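Vuner Knife and Razor Room: Condition Checklist for Straight Razors in Storage

Use one sheet per drawer. Mark each line OK, WATCH or PULL. Comments go under the line they belong to.

1. Drawer and lining
Lining dry to the touch: OK
No old leather or foam against blades: WATCH
Comment: Drawer 11 still has the strip of chamois from the Wodance purchase. It holds moisture. Replace with plain cotton.

2. Humidity card
Card present and dated: OK
Comment: Card in drawer 5 had faded and was swapped.

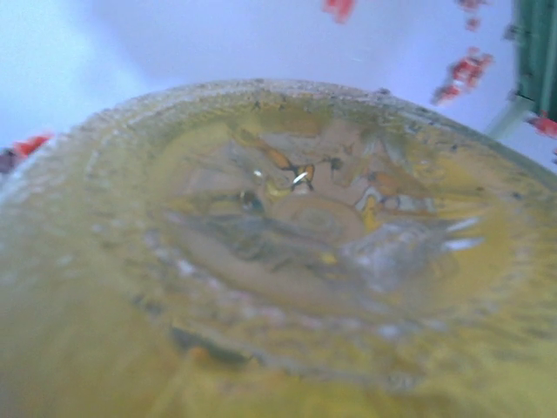
Sostport, March

3. Celluloid handles
Smell of camphor or vinegar when the box is opened: PULL, one razor
Fine cracks near the pins: WATCH
Green or brown rust on the blade where it sits between the handles: PULL, same razor
Comment: No. 461, ivory-colored handles. The blade has rusted along one side only, in the shape of the handle. Celluloid that has started to break down gives off fumes, and they will take the razors next to it as well. Moved to a vented box by itself. Do not put it in a sealed bag.

4. Horn and bone handles
Insect damage: OK
Warping: WATCH
Comment: No. 764 has opened up at the tail end and the blade touches one side on closing. Close it slowly or leave it partly open on the rack.

5. Blades
Edge free of chips: OK
Oil film present: WATCH
Comment: Film is thin on the top row. Wipe with light mineral oil, tang included. Keep oil off the celluloid.

6. Pins and washers
Pins tight: OK, two loose
Comment: Loose pins left alone. Do not peen old pins with the blade in place.

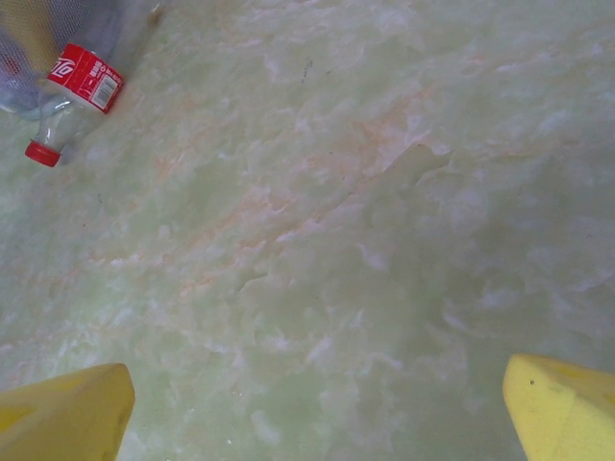
Beyene wrote back on the draft of this sheet that item 3 should come first, before any drawer is opened all the way, and that checking by smell once a season is too seldom in a warm room. Once a month from May on would be better, with the vented box checked every time.

Order left as is for now. Monthly check added for celluloid only.

7. Labels
Number on tag matches the list: OK
String, no wire: OK
Comment: Three tags in drawer 5 are in ballpoint. Redo in pencil.

Next full check: September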